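Claltano rents out tabletop robot arms with a boxed set of practice tasks, and the kitchen box, which they call Torico, is the one most customers ask for first. I spent a long and very pleasant morning with the co-founder, and we drank far too much tea.

"People expect us to start with something clever," she told me, "but we start with the washing-up, more or less. Can it pick up a bottle and put it in a colander? You'd be surprised how much you learn from that." The box costs £201 a month on top of the arm, with 40 tasks written out on cards, and the soft pieces are her favourites (mine too, I must say!). "Felt gives a little when you squeeze it, so a beginner can get the grip a bit wrong and nothing is broken."

I asked what she would change. "The cards," she said, laughing. "We've rewritten them 9 times and the colander one is still too wordy." A second box is planned for October, and she was happy to talk about that for a good while as well.
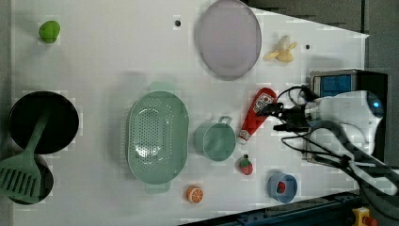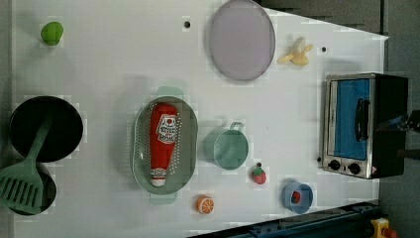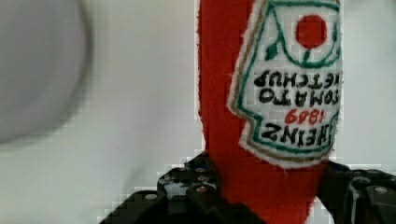

Ketchup bottle and colander, from the Torico kitchen box.

Pintér, replying under the piece, agreed about the cards but thought two weeks' hire would suit small schools far better than a full month, and asked whether the boxes could be swapped halfway through.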